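Upstairs at Kustcombe, the furniture swap comes round again

The yearly furniture swap at Allside returns in May, and if last year is anything to go by you would be wise to come early and bring somebody with a strong back. It is the one weekend when offices across Kustcombe clear out what they no longer need and pass it on to clubs, schools, small firms and anybody who has just moved into a bare flat and is tired of eating off a packing case.

Allside, for those who have not been up the stairs yet, is the shared office above the old Kartha showroom. It opened with 14 desks and a kettle, and it has been filling up nicely ever since. The swap began there as a bit of housekeeping between neighbours, when one firm had too many chairs and another had too few, and it has grown each year in the way these things do once word gets about. Last May 900 people came through the doors over the two days, and 1,077 pieces went off to new homes, from filing trays and desk lamps up to a boardroom table that had to go down the stairs on its side with a great deal of shouting. 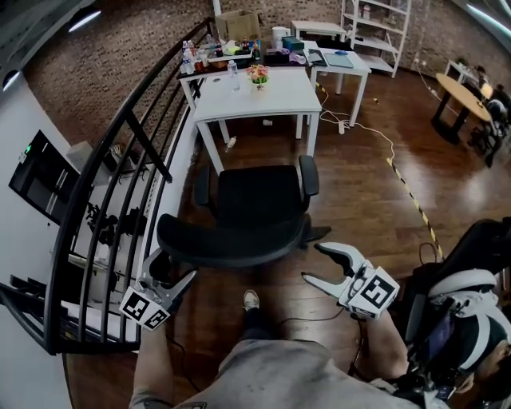

Desks and chairs are what people ask for most, and the organisers say there should be a good supply this time, with several offices in town giving up a floor or moving to smaller rooms. Anyone wondering what sort of thing suits a working room could do worse than look at how the upstairs floor is fitted out, with its plain white tables, black chairs and a bit of brick wall to cheer up the view. The little vase of pink and orange flowers does a lot for a plain table, too, and costs next to nothing! Small things of that sort are very welcome at the swap, and the bric-a-brac stall has always been one of the busiest corners, so do look through your cupboards for vases, desk tidies, picture frames and the mugs that have been pushed to the back.

The rules are the same as before. Everything brought in should be clean, safe and in one piece, and anything with a plug will be tested before it goes out on the floor. Chairs should go up and down as they were meant to. Please no mattresses, no paint and no televisions of the big heavy kind, which caused such trouble last year and took until tea time to get rid of. You do not have to bring something in order to take something away, though it is always nice when people do, and there will be a tin by the door for those who would like to put in a pound or two.

Money from the tin goes towards the hire of the van. Fledotine, the removals firm on the harbour road, is lending a driver once more and will carry larger pieces anywhere inside the town for a small charge, paid on the day. If you live further out it is worth ringing them beforehand, as the van was full by lunch both days last time and a few people were left waiting on the pavement with a wardrobe and a hopeful look.

There is good news as well about the downstairs part of the building, which will be open to the swap for the first time. Allside has been given a grant of £3,000 by the town fund to pay for extra shelving, trolleys and a proper ramp at the side door, so the heaviest things can stay at street level and those who find the stairs hard will have plenty to look through without climbing them. Tea and cake will be served down there too, and the lemon drizzle is expected to return after a number of polite but very firm requests.

Doors open at 10am on both days and close at 4pm. Items can be dropped off in the week before, between 5pm and 7pm, at the side entrance, where there is room for one car at a time. Posters are up in the library and the post office, and the notice board by the Kustcombe bus shelter has a list of what has been promised so far, which will be added to as more offers come in.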